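## Murnham bin-picking kit, two months in

The sales sheet says "any part, any bin, running by lunch." I gave it until May. We got the mid-tier package from Murnham: gripper, software license, and 8 hours of phone setup with Crescencio Urquijo, who was patient and knew his stuff. You supply the arm.

Setup took us 17 hours. The software wants a clean scan of the empty bin and sulks if you move the bin afterward — fine on a demo stand, annoying in a shop.

Once it runs, it's decent on loose parts in the middle of the floor. Of 296 logged picks I'd call the open-floor ones good enough. Corners are another matter. Elīna Šimkus wrote our approach angles by hand in the end, and I'd like to know what the license fee was for.

At some $4,000 before the arm, I can't recommend it over the plainer Pelham unit unless your parts change every week. Three stars, and one of those is for Crescencio.

My biggest gripe is still the fingers, and Murnham's answer (buy the long set) costs extra. They have to go right down into a deep bin, and the cables on your arm have to follow the wrist without snagging. Bars are the test I'd ask any seller to run. Scatter three across the floor like these, one nearly flat near the back and another at a steep slant beside the gripper, and make them do it on a scuffed metal floor like ours before you sign.
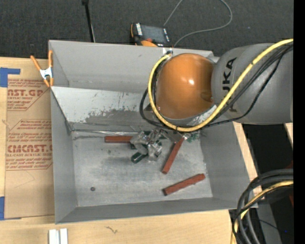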